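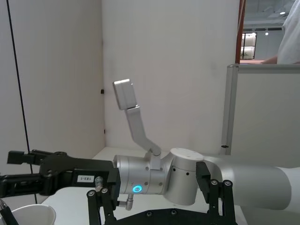 How to check a two-arm pick-and-place result before you believe it

Most papers on two-arm policies report one number, and the number is usually good. I've stopped trusting it. What follows is the routine we use at Irnden when somebody hands us a checkpoint and says it puts pens in a cup. It takes an afternoon, and it has embarrassed us more than once, me included.

You need the trained policy, the demonstrations it was trained on, and a second person who didn't train it. Leonie Nepia does ours. She's hard to impress.

Step 1. Write down what counts as a success

Do this before the first rollout. Our rule for the pen task is that the pen ends up in the cup, the cup is upright, and both grippers have let go. Denix, the policy we tested in May, was first reported to us under a looser rule where a pen leaning on the rim passed. Ask what happens to a pen that goes in and takes the cup over with it. If the authors haven't decided, their score means very little.

Step 2. Split the start positions

Plot where the pen lay at the start of every demonstration. We had 800 of them and the plot was one fat blob in the middle of the table. Pick 14 start positions, with 6 inside the blob and the rest outside it. Tape the list to the wall and don't swap a position because it looks unfair.
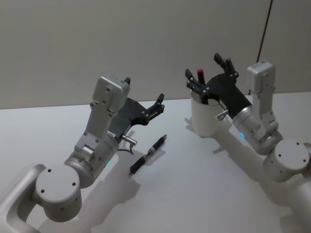 Turn the pen as well. A policy that has only met pens lying on one diagonal may have learned the diagonal, and moving the pen sideways won't show you that. Run each position at 4 pen angles. Yes, it's tedious.

Step 3. Take one arm's job away

Claims of "coordination" deserve the most suspicion. Hold the cup-side arm still at its starting pose and rerun the same list. If the score barely moves, you have a one-arm policy with an expensive spectator. Then swap, and hold the pen-side arm.

Step 4. Blind one camera at a time

Feed the policy a gray image in place of the head view, then in place of each wrist view. Gil, our older baseline, kept going with a wrist view grayed out as if nothing had changed, so I don't see how anyone could say it was using that view. A drop doesn't prove much by itself either. Gray images are strange inputs, and some policies fall apart at anything strange. Try a frozen real image too.

Step 5. Have someone else score

Nicanor Bravo ran the rollouts and Leonie scored the video without knowing which checkpoint was which. They disagreed on more than I'd like, mostly over late releases. Report the disagreements next to the score.

What it won't tell you

All of this is one table and one cup. The Wamport group sent us their checkpoint and I'm not going to rank it against Denix on this evidence, whatever the slide deck says. Our scoring sheet was last changed on 29th July, so if you have an older copy, replace the release rule in it.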